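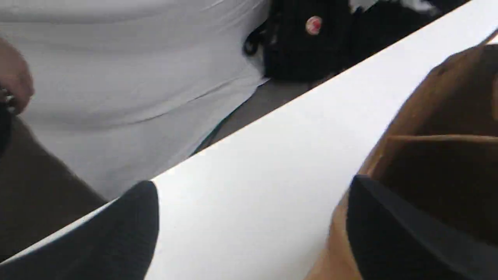
jueves 4 de agosto

Segundo intento con la cola de almidón. El primero, el de mayo, acabó con moho en la tapa del bote y con Priya preguntando si aquello era un cultivo. Le dije que sí. Me pareció más digno.

Receta de hoy: 50 g de almidón de trigo en 400 ml de agua destilada, remojo de 19 horas (tenían que ser 12, pero me fui a casa). Cocción al baño maría, removiendo con la espátula de silicona y no con la varilla, que mete aire y luego salen esas ampollitas bajo la guarda. Se pone translúcida de golpe. Un minuto parece leche triste y al siguiente pesa y se despega de las paredes.

Colada dos veces por el tamiz de crin. La primera pasada es un trámite, la segunda es gimnasia.

**Papeles probados**

- *Flurka*, gramaje fino: se ondula al primer contacto y vuelve casi plano bajo peso. Buen agarre. Huele un poco a sopa mientras seca.
- *Dravska*, el crema: bebe cola como si le pagaran por ello. Hay que dar una mano muy diluida, esperar y dar la otra. Con una sola mano se levanta por las esquinas.
- El verjurado que trajo Akosua de Toledo: precioso, y corté la primera tira a contrafibra. Se combó hacia donde quiso. La dejo pinchada en el corcho como aviso para mí mismo.

Recordatorio, ya que por lo visto hace falta: marcar la fibra a lápiz en el reverso ANTES de cortar. Está escrito en la página anterior de este mismo cuaderno, con mi letra.

**El atlas de Plollon**

Lomo desmontado y limpio. Salieron 6 refuerzos de papel de periódico pegados con cola animal, cristalizada, con un color entre ámbar y caramelo quemado. Se ablandó con cataplasma de metilcelulosa en veinte minutos y luego se dejó raspar sin protestar. Los recortes los guardo en un sobre: uno trae media necrológica y un anuncio de sombreros, y me he quedado sin saber quién murió.

El cosido original aguanta mejor de lo que Akosua Kwofie y yo habíamos apostado. Ella decía que recoser entero, yo que sólo los dos primeros cuadernillos. Gano yo, de momento – no hemos mirado el último.

La tapa delantera tiene el cartón abierto en capas por la esquina de abajo. Inyectar cola diluida con jeringa, cerrar entre siliconado y secante, pinza suave. Nada de apretar hasta que cruja, que ya sabemos cómo terminó el misal.

**Pendiente**

- Pedir tamiz nuevo. El de ahora tiene un agujero por el que cabe una opinión.
- Preguntar a Priya Montoya si queda tela del tono verde o si se la llevó para el curso.
- Cambiar los secantes del Dravska antes de irme, y otra vez mañana a primera hora.
- Etiquetar el bote de cola con fecha. Con fecha, repito.

El bote está en la nevera, balda de arriba, al lado del yogur de alguien. No es el yogur.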